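Week 2 – Eating tools and table habits in East Asia
Course 1202, Food and Everyday Life
Instructor: Loan Tô

Reading for Friday: the chapter on grain and fuel, plus the short piece on noodle shops. Bring written notes.

1. Where chopsticks come from
The earliest known examples were found in China and are more than 3000 years old. Most historians think they were first used for cooking – reaching into hot pots, moving food, tending a fire. Eating with them became common much later. For a long time people ate grain with a spoon and used chopsticks for vegetables in soup.

2. Why the change happened
Two explanations come up often. One is fuel: food cut small cooks fast and uses less wood. The other is wheat. As milling improved, noodles and dumplings spread, and both are easier to pick up with sticks. Neither explanation covers every region. Be ready to say which one the reading supports.

3. Regional differences
China: long, often blunt at the tip, suited to shared dishes in the middle of the table.
Japan: shorter, with a pointed tip. Lacquer is common.
Korea: usually metal and flat, set out with a long-handled spoon. Rice is eaten with the spoon.
Vietnam: long, traditionally wood or bamboo. The rice bowl is lifted to the mouth.

4. Decoration
Plain pairs are for daily use and decorated pairs are often gifts. Decoration tends to sit at the upper end, away from the food. Carving, colored lacquer and metal bands are all common.

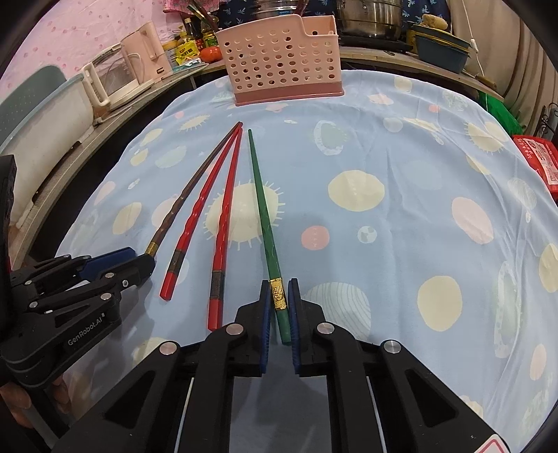
Fig. 1. Chopsticks with gold bands, one green and one dark brown with a spiral-carved shaft.

5. Manners
Do not stand chopsticks upright in rice, which recalls incense at a funeral. Do not pass food from one pair to another in Japan.

Short paper: two pages on one table rule from your own home, due in December. Use 12-point type.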